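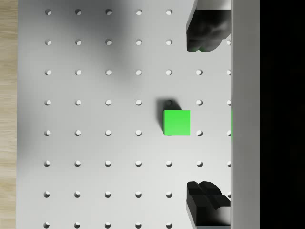
Print this page | E-mail this page

Safety rules and good practice for a small pick-and-place cell

Mar 6, 2023, by Ovidiu Gavrilă

My project started in December with a simple task from my supervisor: write the working rules for the pick-and-place cell, first in simulation and later on the real arm. I thought it would take two weeks. It took the whole winter, and the part about risk assessment is still not as complete as I would like.

1. Which standards I read

The main one is ISO 10218, which has one part for the robot itself and one for the whole installation. I also used ISO/TS 15066, about robots that share a space with people, and ISO 12100, about risk assessment in general. They are not easy reading for a student. I made a table with 123 requirements and then crossed out those that clearly belong to large factory lines. In the end 80 remained, and these are the base of my rules.

2. Rules for the simulation

My first opinion was that a simulation needs no rules, because it cannot hurt anyone. My supervisor did not agree — a bad habit learned on the screen is carried to the machine. So the speed limit is the same in both places: up to 200 millimetres per second while a person is teaching the arm. Every trial has a written start position and a written stop condition. If the program changes, the old results are not mixed with the new ones.

We begin with one plain cube. Only when the cube task is stable do we go on to mixed objects, such as a mug, a bowl, a banana or a bottle, which have very different shapes and ask for different grips. The order is fixed in the Wokau test plan and a student may not skip a step.

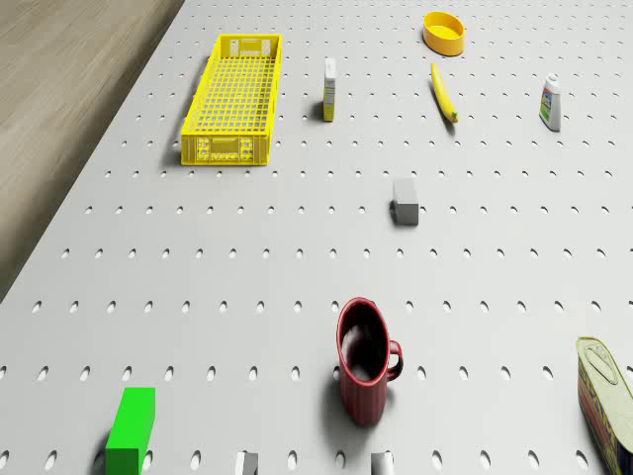

Who may restart the arm after a protective stop?

Only the person who is named as operator for that session, and only after the reason for the stop is written in the log.

3. Rules for the real cell

The emergency stop is tested at the start of each session. One person holds the enabling device and does not give it to another while the arm is powered. Long sleeves and loose cables stay outside the marked line. I have also written a rule for dropped objects — the arm is stopped first, then the object is picked up by hand.

4. What is still missing

I did not measure contact forces, as the sensor from Hajdu came too late. The part about cleaning the fingertips is only half a page. I would be thankful if the next student continues from there.

Related items
Fitora gripper: notes on finger pads
Varico cell: how we marked the floor
Reading list for room 101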